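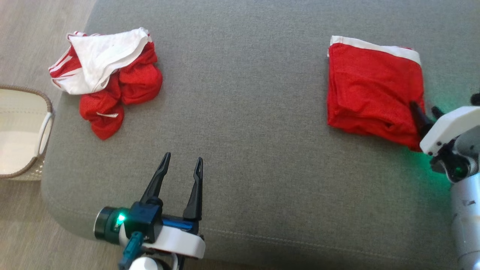

Restholm pudding

Restholm pudding is a baked dessert of stale bread, sour plums and set custard, served cold in slices. It is usually described as an old farmhouse dish, though the evidence for this is thin. No printed recipe has been found from before the 1970s, and the one most often cited comes from a pamphlet put out by the Prosser tea rooms, which had an obvious interest in selling it.

Origins

The popular account credits the pudding to a cook named Géza Magyar, who is said to have made it for harvest workers from leftover loaves. The story first appears in the Prosser pamphlet, without a source. The food writer Llinos Ifans searched local household books for it and found bread puddings of several kinds, none with plums and none under this name. Bence Veres has argued that the dish was passed on by word of mouth, a claim that is hard to test and that he has not supported with any interviews.

Preparation

The pamphlet version calls for 300 g of stale white bread, 300 g of stoned plums, 5 eggs, milk and sugar. The bread is soaked in the milk and beaten eggs, layered with the fruit and baked in a covered tin until the middle no longer wobbles. It is then weighted and left overnight. Many cooks say the weight gives the pudding its close texture. Adaeze Lawal, who baked it both ways for her book Cold Puddings, reported a flatter slice and little other change.

Later recipes add cinnamon, lemon peel or a spoonful of plum brandy. Brandy is often called traditional – it is missing from the pamphlet altogether.

Keeping qualities

Claims that the pudding keeps for a fortnight in a cool larder should be treated with caution. It contains eggs and milk, and most modern recipes advise keeping it in the fridge and eating it within three days.

Name

Restholm is generally taken to be a place, but no village or farm of that name has been traced in the district. Hollis Lindqvist suggested a link with a word for leftovers. Ifans considers this possible but unproven.

See also: Bread pudding, Summer pudding, Plum cake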